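Work diary: labeling rules, bench cell two

Sunday

Came in at 7:40 to get the quiet. The building heating does not start until nine on weekends, so I kept my coat on and worked on section 4 of the practice document, the part on wrist views and what counts as a usable episode. Kamlesh wants it on Monday. Section 4 was a page and a half in the Jaiswal version and it is now close to five, mostly exceptions. I would like it to be three.

State of the current batch: 982 episodes collected against a target of 1,000. The remainder will be done on the second arm when its cable guide has been replaced. I have stopped treating the round number as important. The Dindavness contract says 1,000 accepted episodes, and accepted is the word that matters, which brings me back to section 4.

The problem as it stood on Friday. Ramesh and Naheed had both reviewed the same set of plate tasks and disagreed on a good part of it. Ramesh had rejected anything with visible blur in the wrist view. Naheed had rejected only those where the blur made it impossible to say where the rim of the plate was. Both were following the written rule, which read "reject if image quality is insufficient." That sentence is mine. I wrote it in December and did not test it on anyone.

Replacement text, third attempt:

4.2 Blur. Motion blur alone is not a ground for rejection. A segment is rejected for blur when the reviewer cannot trace the visible part of the target object's edge at the time of approach. The reviewer traces the edge with the cursor. If the trace can be made, the segment passes.

The cursor step was Naheed's suggestion. It takes a few seconds and it turns a matter of taste into something two people can do the same way. I tried it on my own queue before writing it in. In most cases I had made up my mind before tracing, and in several the trace showed that I was wrong, in both directions.

4.3 Partial view. The target object does not have to be fully visible in the wrist view. Reviewers are to record which side is missing. They are not to reject.

This one should not be controversial, but the Jaiswal version required the whole object to be in view, and that rule was carried over without thought. It was written for fixed overhead cameras. At the wrist a dinner plate is almost never fully visible once the arm is close enough to be of interest. Applied strictly, the old rule throws away the final approach of nearly every plate task and keeps the part where the arm is far off and doing nothing difficult.
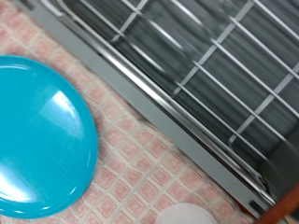

Bench notes by Geeta Rathore
Cell two, Rakileck

Plate and rack layout. I used this one as the worked case for 4.2 to 4.5 because it touches all of them. The blur is slight. The rim of the turquoise plate can be traced from the upper left down to the lower left without guessing, so it passes 4.2. The left part of the plate is out of view, so 4.3 applies: record "left," keep.

4.4 Glare. There is a bright streak on the plate and a second, weaker reflection toward the lower left. Ramesh asked whether glare should be labeled as its own region. My answer is no. The reflection belongs to the surface it sits on, and the plate mask is drawn straight through it. A reviewer who cuts the highlight out of the mask has made an error, and the tool should be set to flag any mask with a hole in it. The exception is glare that hides an edge. Then the hidden length is marked as estimated. It does not apply in the worked case, where the highlight is clear of the rim.

4.5 Wire structures. This took most of the morning. The question is what to do with a dish rack. The white wires form a lattice with the dark ribbed base visible between them, and some of the wires look doubled because of the motion. Drawing each wire by hand is slow and the results do not agree between people. The options I considered:

Outline the whole rack as one solid region, gaps included. Fast, repeatable, and wrong in a way that matters, given that the gaps are where the plate has to go.

Draw each wire. Accurate in a sharp image, and not repeatable in a blurred one, where a doubled wire gets drawn once by one reviewer and twice by the next.

Outline the rack as one region, then mark the direction of the long wires with a single line. That is two marks per rack. The near rail gives a good straight reference for the direction, as the long wires run parallel to it.

I have gone with the last option. A doubled wire is to be ignored, with no attempt to pick the correct copy. Chrome parts count as rack. The small dark notches in the rail are not marked separately. If somebody needs them later they can be added in a pass of their own.

4.6 Unidentified objects. Old habit in this group is to name everything. I have seen "mug" written against a white curve that could as easily have been a bowl, and once that label is in, every later check treats it as fact. New rule: if the visible part does not settle what the object is, the label is "object," plus color, plus where it is. For the worked case the white rounded item at the bottom center is "object, white" and the reddish-brown wedge in the lower right corner is "object, brown." Reviewers may not look it up in the layout sheet. The layout sheet says what was set out on the bench. It does not say what can be seen, and mixing the two has cost us a relabel before (the Arnside set, all of the cups).

4.7 Background cloth. Patterned cloth is labeled as one surface. The pink and white check is not to be broken up by square. I would have thought this went without saying, but the auto-segmenter splits checks into separate regions if the threshold is low, and at least one reviewer had been accepting those splits. The threshold is to stay where it is and the reviewer merges by hand.

12:15. Called Vandana about the safety side, as she will not sign the collection section until the reach-in rule is settled. Her position: no hand inside the marked bench area while the arm is enabled, for any reason, including moving an object that has slid. The operator presses the stop, waits for the status light, then reaches. I had asked for an exception at low speed. She declined, and her grounds are fair. Low speed is a software setting and the person reaching in has no way to check it from where they stand. I dropped the request. Cost is a longer reset on each slipped plate, which I can live with.

She also wants reset actions cut out of the episodes so that no hands turn up in the accepted data. Agreed. It goes into section 3, and the stop press becomes the end mark of the episode. That saves us a separate button.

Reran the trial in the afternoon. Naheed logged in from home and took the plate tasks, I took the same ones, and we did not talk until both were in. We now differ on 2 segments. One was my mistake under 4.3, where I had rejected from habit. The other is a real gap in the rule: the plate is traceable at the start of the approach and not at the end. "At the time of approach" does not say which. Changed to "at any point during the approach," then changed it again to "at the last image before contact," which is stricter and easier to find. Naheed prefers the first wording. Left both in the draft with a note for Kamlesh.

Still open:

Contact itself. We have no written definition of the first image of contact, and 4.2 now depends on one. Gripper current would do it, but the log is not aligned to the images closely enough. Ask Ramesh what the offset is on cell two and if it drifts.

Version numbering. Episodes reviewed under the December text should carry that version number, even where the result would be the same under the new one. No silent upgrades.

Training. New reviewers to do the trial set before touching live data. The trial set needs a few more rejects in it; at present a person who passes everything would score well.

Left at 4:50 with section 4 at just under four pages. Printed a copy and put it on Kamlesh's desk with the two wordings of 4.2 marked in pencil.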